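Reading Projects > Grant Updates

Erkwood Shared Shelf: how we're getting on

Sunday, December 6, 2020

Hello Imani, and hello to everyone at the fund who reads these after you. I promised you something before the Christmas rush and I'm just about keeping to it!

The big news is that all 36 reading groups now have their autumn novels. We went with Trimlow in the end, the one about the two sisters and the closed-down ferry, and I know you had doubts about the length (so did I, it's a brick). But people are getting through it. Brodie Bright's Tuesday lot finished a fortnight early and have been pestering me for the next one, and even the groups who grumbled about the middle section want to talk about the mother. I've had more emails about that mother than about anything else this year. Half of them think she knew about the letters all along. I'm in that half, for what it's worth.

We bought 400 copies with the first payment, and they're all out. A few have come back with tea on them and one has come back without its last chapter, which seems very hard on whoever had it next. I've put that one aside.

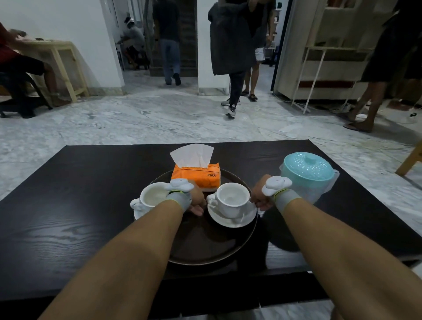
Meetings have mostly been by phone or on screen, as you'd expect, and this is where I have to own up to getting the budget a bit wrong. I'd put down £173 for postage and it was gone before half-term. Kiprono Muriithi very kindly drove parcels round the villages for three weekends running, and I moved some money across from room hire, which we've hardly touched. Total spend so far is £2,412, receipts attached separately. Do shout if you'd like room hire and postage shown as one line from now on, I can do it either way.

The discussion notes have gone down well, apart from the set for part two, where I gave away the business with the will a good sixty pages too soon. Sorry again to the Thursday group! Wycliffe Mushi has rewritten them and they're much better than mine were.

Still to do: the large-print copies are late (the supplier now says January), and I haven't managed to get a single teenager to join anything. I tried the sixth form twice. Mwangi Nyamweya thinks a shorter book would help, and he's suggested Yimyam, a family story told over one wedding weekend. I've read it and cried on the bus. If you're happy for us to spend the second payment on that, I'd like to order before the price goes up.

I'll ring you once the large-print order turns up, and the feedback forms will follow when I've chased the last few groups.

Related items
Choosing Trimlow: notes from the spring vote
Drarkix by the fire: last winter's group read
How to start a reading group in Erkwood
Large-print and audio requests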